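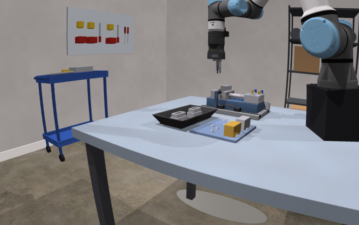
I keep the Ziden cell in simulation before I touch the real one. In June I changed the pick order, and after 2,230 cycles the arm began to arrive a little late over the tray. I set the approach speed down and taught the tray point again.
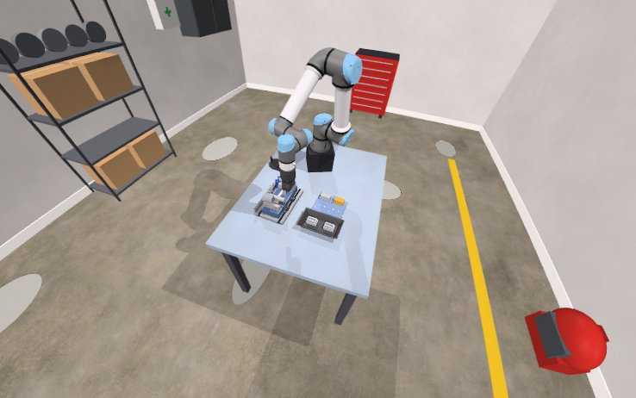 Checking the gripper from above

By Firouzeh Heydari

The two white parts stay in their tray while I check the height. I keep the fingers close together for this. 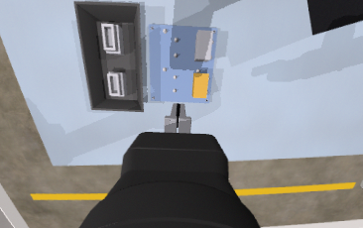 Posted by Firouzeh Heydari in Cell notes

My next service is at 3,000 cycles. I will write the new offsets then.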